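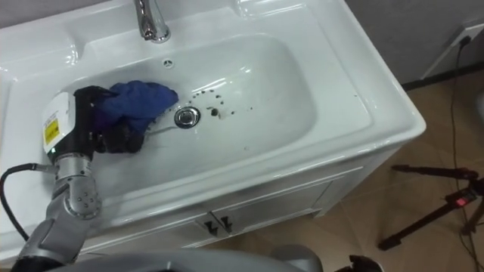 Corey Pearce asked on the coach whether a robot that takes a quarter of an hour over a basin is any use to a person with a building to clean, and he asked it again, more politely, when we got there. It is a fair question and I have tried to answer it further down.

## Ososance open day, Virnunport

Jun 3, 2026

We left Sitport after breakfast and reached Virnunport in good time. Ososance has the upper floor of a former seed merchant's on the harbour road. Parking is poor, so anyone going by car should use the public car park by the fish quay and walk up. The firm said it had given out 200 tickets for the day. We were taken through in small groups, with a wait in the canteen first (tea, and decent flapjack).

Elsie McPhee showed our group round. She began with a short talk on Kahsay, the firm's bathroom cleaning project. It started last year with mirrors and worktops and moved on to basins in May. The team keeps a record of every run, good or bad, and the number on the wall chart that morning was 1,731. She told us that most of the early ones were stopped by hand.

The demonstration is set up with an ordinary bathroom vanity, the kind you would find in a rented flat. White basin, chrome tap, doors underneath. The robot is a silver humanoid with black joints, and it works from the front of the unit.

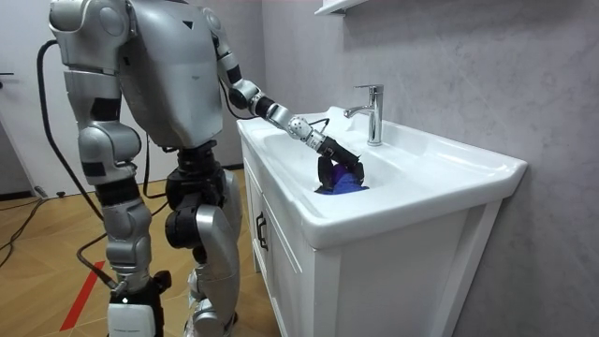

The robot at the vanity, with one arm over the rim and the hand down in the basin.

I had expected it to be louder. There was a steady hum and a click when the elbow changed direction, and you could hold a conversation next to it. It leans in from the legs as well as the shoulder, much as you would yourself. The other arm is left hanging while the first one works.

Several of us asked why it needs fingers at all, when a pad fixed to the end of the arm would be simpler. Elsie's answer was that the same hand has to open a cupboard, pick up a bottle and wring out the cloth. They did try a fixed pad and it was quicker on a flat worktop. In a bowl it lost contact on the curve. With the cloth bunched in the hand there is some give in it, and the software can get away with being slightly wrong about the height of the surface.

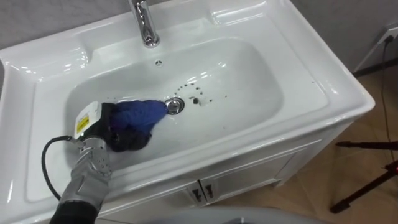 Pressing the cloth to the floor of the basin, just left of the drain.

Pressure is what they spend most of their time on. Too little and the cloth skates over the dirt. Too much and the fingers catch or the wrist stops itself as a safety measure. This happened once while our group was watching and an engineer restarted it from a laptop. The allowance for one basin is up to 15 minutes, and Elsie said they want that a good deal lower before it goes anywhere near a customer.

The other difficulty is seeing. Shiny white ceramic under ceiling lights is full of bright patches, and the robot has to tell a reflection from a mark. Dark spots are the easy case. Soap film and limescale are much harder, and Kahsay does not attempt limescale yet.
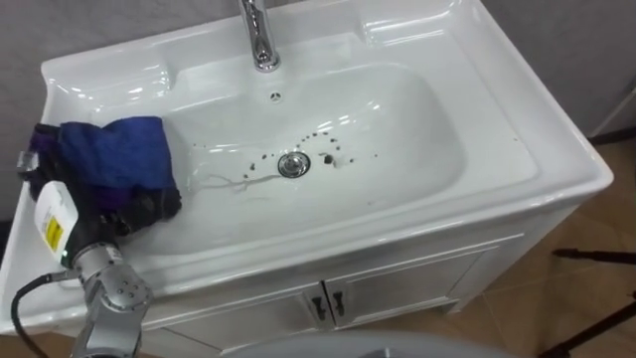
Cloth held against the left side of the bowl. The dark spots are round the drain.

On Corey's question, the answer we were given was that it is no use yet for a building with cleaners already in it. The firm is thinking about places that stand empty between lets, where a slow machine could be left to get on with it overnight. Corey was not persuaded. He thought a person would have to come in anyway to do the shower and the floor. Elsie agreed that the shower is a separate problem and said they had no date for it.

We also had a look at the workshop next door, where hands are taken apart and re-cabled. Photography was not allowed in there. The wrist cables wear out first, apparently, from rubbing on the edges of things.

The tour finished at 2 and the coach was late. Ososance plans another open day once the tap and rim work is further on. Names to the Sitport office if you want to be on the list, and please say if you need the lift, as it has to be switched on for visitors.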